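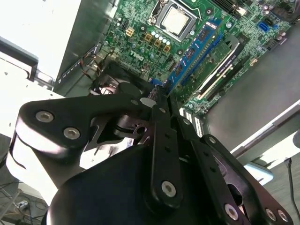
Ustberg wrote, after the first version came out, that a list of second-hand computers is of little use if one cannot see which of them came back with the same fault. We agree with this remark, and the present version is changed accordingly. Each machine now keeps its number for its whole life, also when it returns to the workshop and leaves again.

Flakdale Desktop Repair Records
README, version 2
Last changed: 12/02/2022

What is in this folder

The records describe used desktop computers which were received, checked, repaired and given out again by the workshop in Flakdale. The machines came mostly from offices and schools. There are over 400 visits for 200 machines. A visit begins when the computer is put on the shelf with a number and ends when it goes out, or when it is taken apart for parts.

The files

machines.csv has one line for each computer: its number, the maker, the type of case, the town it came from and the memory at first arrival.
visits.csv has one line for each visit: the number of the machine, the reason for the visit in the words of the person who brought it, the fault which was found, the work done and the result.
parts.csv has one line for each part which was taken out or put in. It is connected to the visit, not directly to the machine.
words.txt explains the fault words. Please read it before you count anything.

All files are plain text in UTF-8, with a semicolon between the fields. A comma is used inside the free text quite often, so please do not let your program guess.

How the records were made

The person at the bench filled in a paper card during the work, and the card was typed in afterwards. For the machines from Kodden the cards were typed in Kodden and sent to us, and there the work is described more shortly. If you compare the two towns by the length of the text, you compare the habits of two typists.

The fault found is chosen from a fixed list. The reason for the visit is free text, and we did not correct it. "Slow", "very slow" and "does nothing for a long time" may all be the same complaint, but we leave this to the user of the data.

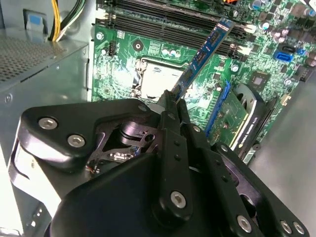 Memory is the part of the records which gave us the most trouble. In version 1 there was only one field for it, and some people wrote the size at arrival while others wrote the size at departure. In version 2 these are separate fields. Where the paper card did not say which one was meant, the value is in memory_unclear and the two other fields are empty. Please do not fill them by copying.

The word "reseated" means that a module was taken out and put back in the same slot, without any other part being changed. It is counted as work done, but it does not make a line in parts.csv. If the module was moved to another slot, the word is "moved". Before May this difference was not made, and everything is called "reseated".

Result codes

1 means the machine started and passed the overnight test.
2 means it started, but the test was not done or not finished.
3 means it did not start and was kept for parts.

Code 2 is not a bad result. It was often used when somebody was waiting for the computer.

Known problems

The visits from Bang have no date of departure. The book in which these were written got lost when the workshop there moved to a smaller room.

Some power supplies were changed because of noise only, and they stand in the list under "power fault". We marked those we could recognise from the free text with noise = yes, but surely not all.

A few machines were put together from the parts of others. They carry the number of the case. The history of the main board is then only to be found in parts.csv, and sometimes it is not there either.

What we removed

Names, telephone numbers and addresses of owners were removed before publishing, also from the free text. Serial numbers were replaced by our own numbers. The contents of hard disks were never part of the records.

Use of the data

You may use, copy and change the files for any purpose, if you mention Flakdale Desktop Repair Records and the version. The data are suitable for looking at which faults return and which repairs go together. They are not suitable for saying that one maker is better than another. Offices buy many machines of the same kind at once and give them away at once, and our shelf shows what was given.

Corrections

If you find a mistake, please send the machine number, the visit number and what you think should stand there. We look it up on the paper card. When the card says the same as the file, we leave the value as it is and add a note in the remarks field.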